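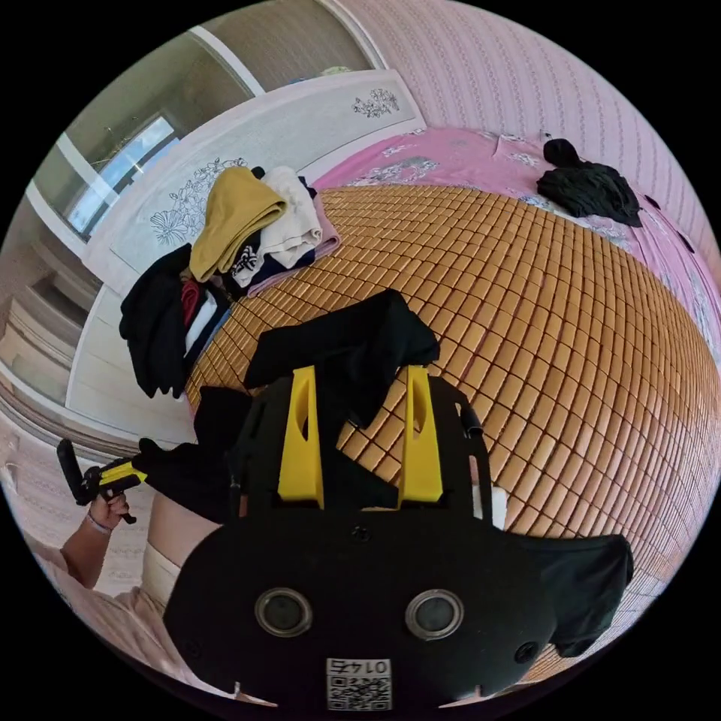

Progress report to the Kashyap Fund
Household Support at Home, second stage
Prepared by Umesh Singhal, program coordinator, Pasell Community Care
24/02/2023

1. Summary

This report covers the work since our last report in December. In this stage we concentrated on the bedroom and on clothing: sorting, folding and returning garments to the wardrobe. In total 321 home visits were completed. The kitchen part of the program was finished in the first stage and is not repeated here.

2. What was done

Each household receives a first visit, where the worker and the family agree which rooms they want help with. Most families chose the main bedroom. The usual method is that all clothes waiting to be put away are brought to the bed, and the bed becomes the sorting table. Many of our families keep a bamboo mat over the sheet in the warm months. We have found that the mat is a good surface for folding, and we no longer ask for it to be taken off before the work starts.

Folded garments are stacked near the headboard, light colours together. Dark clothes are left in a heap on the side nearest to the wardrobe and are done last. This order was proposed by the workers in Jandness, and the other team has now taken it also. It saves walking, as the dark heap is normally the biggest one and it goes only a short distance to the doors.

3. Time and costs

A bedroom visit now takes 11 minutes less than it did at the beginning of the stage. I believe the main reason is the fixed order of work. In rooms where the wardrobe is already full the saving is smaller, and in a few homes there was no saving at all.

Spending on materials was $1436, mainly for shelf dividers and hanging rails. The dividers from Nuvine were delivered late and we had to reschedule 5 visits. All of these have been made since. Travel costs will be reported separately with the receipts.

4. Difficulties

Wardrobe space is still the most common problem. We can fold everything neatly, but if there is no free shelf the piles stay on the bed and the person has to move them again before sleeping. For these homes we plan a second visit only for the inside of the wardrobe – this was not in the original plan and I ask for your agreement.

Some families also asked if we can mend clothes. We do not have staff for this at present and have told them so.

5. Next stage

We will continue with bedrooms until the waiting list in Jandness is finished, then start with hallway cupboards. A short folding guide for new workers is in draft. It still needs a part about large items such as blankets, and I will send it to you for comments when that part is written.

Umesh Singhal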